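Shared kitchens deserve a place in the housing standard

The draft housing standard released for comment on Mon 16 June runs to 260 pages. It deals at length with bicycle storage, letterboxes and the turning circles of removal vans. Shared kitchens receive four paragraphs, most of them concerned with exhaust fans.

It is the view of this association that the omission should be corrected before the standard is adopted in August. A growing number of older tenants, students and newly arrived families live in buildings where the private kitchen is little more than a sink and a bench. For these residents a common kitchen is the only room in which a proper meal can be prepared for more than one person. It ought to be regulated with the seriousness given to a laundry or a lift.

Objections have been raised by owners, and they should be answered fairly. Murray Cartwright, writing on behalf of the owners' group at Katene House, argues that common kitchens are costly to clean and quickly become a source of dispute. The first point is correct. The second is true of every shared space, car parks included, and has never been accepted as grounds for leaving car parks out of a building code. Disputes are managed by clear rules, adequate storage and a named person to whom complaints may be addressed.

The experience at Cosau Court is instructive. The building opened with one cooktop for six households, and the room was seldom used. Following representations by the tenants' delegate, Urszula Borkowska, the owner added a second cooktop and lockable cupboards - a modest expense - and residents now organise their own roster. Attendance at the building's general meetings has also improved, although we would not claim that the kitchen alone is responsible.

We therefore ask that the standard set a minimum bench length per household, require lockable dry storage, and oblige owners to supply and replace basic cookware. The last of these has attracted some ridicule. We maintain it nonetheless. A tenant who arrives with two suitcases seldom carries a pot, and the cost to an owner of providing one is trivial beside the rent collected. 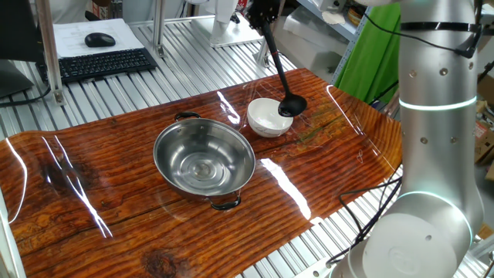

Making a submission

Written comments may be lodged by tenants, owners and community organisations. Submissions need not be long, and may be made in any language. Members who would like assistance should contact Ebony Waaka at the association's office.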